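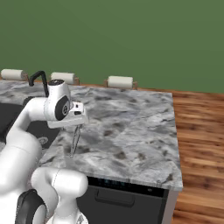 The simulated kitchen at the Mevton open day. The arm is over the marble, next to the sink.

I went to the Mevton open day in October expecting a robot and got, mostly, a screen. To be fair, the invitation did say "demonstration of our household work in simulation." I just hadn't taken in the last two words. Parking was $3 and the coffee was free, so I can't complain too much.

Geetha Iyer ran our session. She was patient and clearly knows her stuff, and she told us that Onel, their training software, can run up to 391 kitchens at once on the machines in the back. A man near me whistled. I wrote down "391 kitchens, how many with crumbs?" and underlined it.

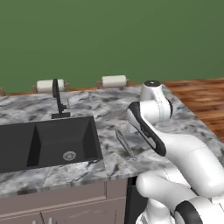

My main gripe with this sort of demo is how tidy it is. My own counter has mail on it, a sticky jar, and a bag of onions that has started to sprout. Theirs had paper towels lined up along the back wall and a knife lying by the sink, and that was pretty much it. I asked what happens when the knife is under a dish towel. Geetha said they were working on clutter, and that they change the lighting and the layout between runs. Fine, but that's a promise – I drove 59 miles to see a result.

Then came the numbers. A slide said 89 percent success. Success at what? Muthu Pillai, who handles the hardware side, said it was for picking up one object and putting it down in a marked spot, all inside the simulator. He didn't have a figure for a real kitchen that he was ready to share. I liked him for saying so out loud, and I'd have liked him more if the slide had said it too.
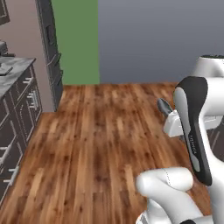

I asked whether we could at least see the real arm do the same job, and he said it was over at their Anport site and might be shown next spring. If they hold another one I'll probably go. I'm bringing the onions.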